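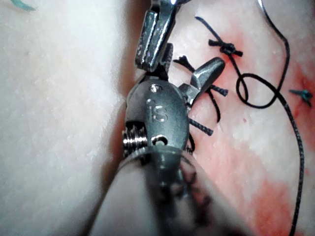
I learned to sew at the age of 56, and I want to write down in this thread what I understood in the first year, for other people who start late. My teacher is Etelka Jakab, who repaired coats and curtains in a small shop for most of her life. In our first lesson she did not let me touch a machine. She gave me a needle, a piece of pale cloth and black thread, the same kind of contrast you see in the black stitches on that pale practice pad, and she told me to make a line. Black on pale hides nothing. Every stitch that is too long looks at you from the other side of the table.

1/ I start with the thread, because I had the wrong idea of it. I believed that longer thread saves time. You thread the needle once and you sew all evening. But a long thread makes knots with itself, and it becomes thin from passing through the cloth so many times. Etelka measures from her fingers to her elbow and cuts. I do the same now and I have almost no knots.

2/ Cut the end at an angle with sharp scissors. Do not bite it. I bit it for months and then complained about my eyes.

3/ The needle. I bought a packet with 22 needles in different sizes and I use three of them. A thick needle goes in easily when you push hard, but in a thin cotton it leaves a hole you can see after washing. For shirts I take the thinnest one I can still thread without getting angry.

4/ Somebody will ask about the thimble. Yes, I use it. No, I did not like it in the beginning. It felt like eating soup with gloves. I wore it while watching television, without sewing anything, and after some evenings my finger forgot about it.

5/ Now the stitches. In the first three months I learned only running stitch, backstitch and whipstitch. With these I could already repair most things in our house. A backstitch is slow but very strong, and I use it for the seam between the legs of work trousers, which is where my husband's trousers always open.

6/ For the hem of a skirt or of good trousers you need the blind hem stitch. I will be sincere, mine is not blind. You can see it if you look for it. Abelardo Echeverri, who learns with me at the same table, makes one so fine that I turned his trousers around twice to find where it starts. He says the secret is to catch only one or two threads of the outer cloth and then not to pull.

7/ "Not to pull" is maybe the most useful thing in this whole thread. When I began, I finished every stitch with a small pull, to be sure. The cloth made little waves and I tried to iron them away, which does not work. The thread has to lie on the cloth and hold it. If there is a wave, the thread is too tight and you must take it out.

8/ Taking out stitches. I was ashamed of it, and I hid my seam ripper under the cloth when Etelka passed behind me. One day she put her own on the table, and the handle was completely worn from her hand. Since then I leave mine where everybody can see it.

9/ Darning socks – I know many people think it is not worth the work. A cheap sock, maybe no. But I have wool socks from my sister-in-law Gladys, knitted by her, and I will not throw them away for one hole in the heel. I put a smooth wooden egg inside, I make the lines in one direction with a little space between them, and then I weave over and under in the other direction. Begin well outside of the hole, where the wool is still healthy. My first darn was exactly the size of the hole and it fell out as one piece, like a coin.

10/ Buttons. Leave space between the button and the cloth. Put a toothpick on top of the button, sew over it, take it away, and then turn the thread around underneath a few times. This makes a small neck and the button can sit comfortably when the coat is closed. I repaired all the buttons on my winter coat in September, in 15 minutes each, and they are still there.

11/ About light. I sewed at the kitchen table with the lamp behind me, so my own head made a shadow on the work. Move the lamp to the side where you do not hold the needle. With dark cloth I wait for the morning and sit at the window.

12/ Some of you wrote to me asking if it is better to buy a machine directly. I cannot say, I have used one only twice and both times it went faster than me. For long curtains I think yes. For a torn pocket I would finish by hand before I found the pedal.

13/ What I practice now is the buttonhole stitch. My rows start straight and then go a little up, like handwriting on paper without lines. Etelka says to draw a line with chalk. I have chalk. I will draw the line tomorrow and put the result here, also if it is ugly.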